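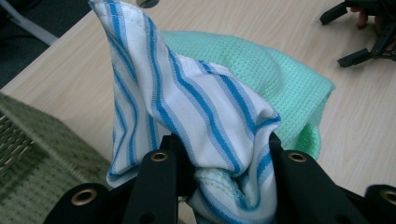 One Adura subscriber wrote in to ask why her calls kept going to voicemail in a country where she was paying for roaming, and whether she had skipped a step. She had skipped step 2. Most people do.

Setting up call forwarding before you travel

1. Sign in to your Adura account and open Lines > Travel. If you see Lines > Leisure, you are on the old menu. Log out and try again with more feeling.

2. Turn off voicemail pickup for the line you are parking. It likes to answer first.

3. Enter the number that should receive your calls, country code included, and press Save. Wait for the text from Goltach, which handles the switching.

4. Call yourself from another phone. Let it ring 5 times before giving up on it.
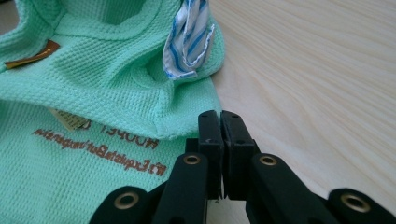 Green waffle knit with leather tag

Note: Forwarded calls are billed as two calls, one in and one out. We did not design this, but we do send the invoice.

Caution: Do not forward your line to a phone that forwards back to it. The Bralach exchange will drop the call after 2 loops and lock forwarding on both lines until you phone support, on a third.

5. When you get home, return to Lines > Travel and choose Resume. Ersoy handsets need a restart afterward.

We use cookies to remember your settings. Accept | Manage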